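Keeping a steel sink nice (without spending your whole Saturday on it)

I've had a stainless steel sink for years now and I do love it, but goodness does it show everything. Every splash, every drip, every bit of dried soap. My friend Filipa Neves gave up and went back to ceramic, but I'm stubborn, so I've ended up with a little routine that takes hardly any time at all.

First, rinse it down after the last wash-up of the day. Then a squirt of washing-up liquid on a soft cloth, going with the grain of the steel and never in circles. If you're in a hard water area like me, mix 200 ml of white vinegar with the same of water and keep it in a spray bottle (label it!). Leave it on for a minute or two, then rinse well.

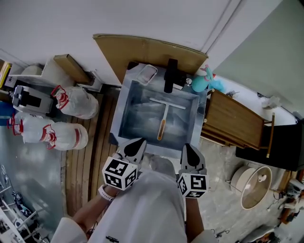
Reading time: 2 minutes

The real star is the squeegee. A small T-shaped one fits in the basin and you can leave it lying there, ready for next time. Pull it down the sides first, then across the bottom towards the plughole, and finish the flat rim with a dry tea towel. A wide rim is lovely for standing a little tray on, but do lift the tray when you wipe - water creeps under and leaves a tidemark.

Dark taps are a different matter. Mine went cloudy from vinegar before I knew better, so now it's only warm soapy water and a quick buff.

If you keep big water jugs near the sink, wipe round the caps now and then, and give the floor a once-over where they stand, especially on wooden boards. I found a nasty ring under one of mine last November and it took ages to shift!

Rania Salameh wrote in to ask about scratches. Fine ones do soften with a bit of bicarb paste, rubbed gently along the grain. Deep ones I just live with.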